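About Ballia House

Ballia House is a small school of Christian counseling and peacemaking for regular church people. Our students are deacons, youth leaders, grandmothers, small group hosts, a bus driver, a couple of pastors, and a good many folks who found themselves sitting across a kitchen table from a hurting friend and wished they had more to offer. If that sounds like you, we are so glad you found us!

How we got started

The school grew out of a Bible study that Ubaldo Russo was leading on the book of James. The group got to chapter three, the part about the tongue, and stayed there for 13 weeks. People kept bringing real trouble to the table. Two brothers hadn't spoken since their father's funeral. A worship team had split down the middle over something said in a parking lot. Ubaldo had been a hospital chaplain for years, and he began writing short lessons on listening, confession, and forgiveness, one for each meeting, usually finished the night before.

Darcy Zacharias was in that group. She had been trained in biblical counseling and had a full schedule of appointments at her own church, and she saw right away that the lessons could help people long before they ever needed an appointment with her. She asked Ubaldo for copies. Then she asked if she could mark them up, and she did -- in green ink, on nearly every page. Those marked-up pages became our first course, and we still teach from a version of them. (Some of the green ink is in the binder in our office, and you're welcome to look through it.)

We took the name Ballia from the street where that study met. The word House stayed because that's where it all happened, in a front room with folding chairs.

What we believe

We believe the Bible is God's word and that it speaks to the troubles of daily life with more wisdom and kindness than we usually expect. We believe Jesus Christ died and rose again to reconcile sinners to God, and that people who have been forgiven much can learn to forgive each other. We hold to the Apostles' Creed. Our teachers come from several denominations and sign the same statement of faith, and you can ask the office for a copy.

We also believe that counsel belongs in the local church. Every student enrolls with the blessing of a pastor or elder, and we ask that person to meet with the student once a month during the course. This has turned out to be one of the best parts of the program! Pastors write to tell us they look forward to it.

We are glad for doctors, too. Our students learn early on when a person needs medical care, when the police have to be called, and what their state requires of them in reporting abuse. Darcy teaches those sessions herself and no one may skip them.
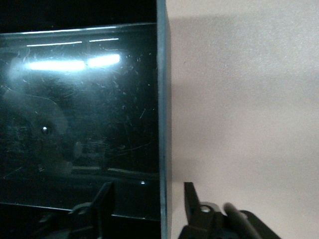

Two bright reflections on a dark, glossy surface.

What you'll study

The Foundations course runs for 48 class hours, from September to March, with a long break at Christmas. It begins with the heart: what we love, what we fear, and why we say the things we say. From there we move into speech, anger, grief, marriage, raising children, money, and the long, slow work of making peace after a real wrong has been done. There is a book to read every month and a short paper to go with it. Don't let the papers scare you. Plenty of our students hadn't written one since high school, and Ubaldo reads every single one and writes back, often at greater length than the paper.

After Foundations you can go on to the Peacemaker year. Students in this second course are placed in teams of four and work through practice cases together, with one of our teachers sitting in. The cases are drawn up by our staff and cover the kinds of things churches really face, such as a family business gone sour or an elder board that can't agree about a building. You will play the mediator, and you will also play the angry cousin. Our students tell us the cousin teaches them more.

We also hold a one-day workshop each spring called Words at Home, open to anybody, married or single, with or without children. Come at 9:30 in the morning and bring a lunch.

Our library

We love books here, maybe a little too much. The De Luca Library holds 3000 volumes on counseling, prayer, church history, and the Christian life, and most of them came to us from the shelves of one retired pastor's widow, Mrs. De Luca, who delivered them in her own station wagon over the course of a summer. Her husband wrote in his margins. We have left every note where he put it, and students have been known to argue with him in pencil.

You may borrow two books at a time and keep them for a month. Students at our Stadier location can have books sent over; just put in your request before noon.

Where we meet

Our main classrooms and the library are at Ballia House, and evening classes start at 7:00. The Stadier classes meet in the fellowship hall of Brorkel Chapel, which has welcomed us warmly from our second year on and makes far better coffee than we do. Both locations teach the same lessons in the same order, so if you have to miss a night at one you can catch up at the other.

Parking at Stadier is behind the chapel. Please leave the spaces by the side door for the food pantry.

Our teachers

Ubaldo Russo teaches the opening unit on the heart, the unit on grief, and the Words at Home workshop. He still visits the hospital every week, and he sings bass.

Darcy Zacharias directs the Peacemaker year and oversees all casework. She continues to counsel at her home church and brings that experience into class, always with great care for the privacy of the people she serves.

Several pastors and counselors from nearby churches join them for single units through the year -- the schedule is printed in the course booklet each August.

Cost and applying

We keep tuition low, and gifts from supporting churches make up the rest. If the cost would keep you from coming, please tell us. There is a fund for exactly that, and asking about it has no effect on your application.

To apply, send us a page or so about yourself and how you came to faith, along with a note from your pastor. You're also welcome to sit in on a class first. Call the office or send us an email, and we'll save you a seat and a handout.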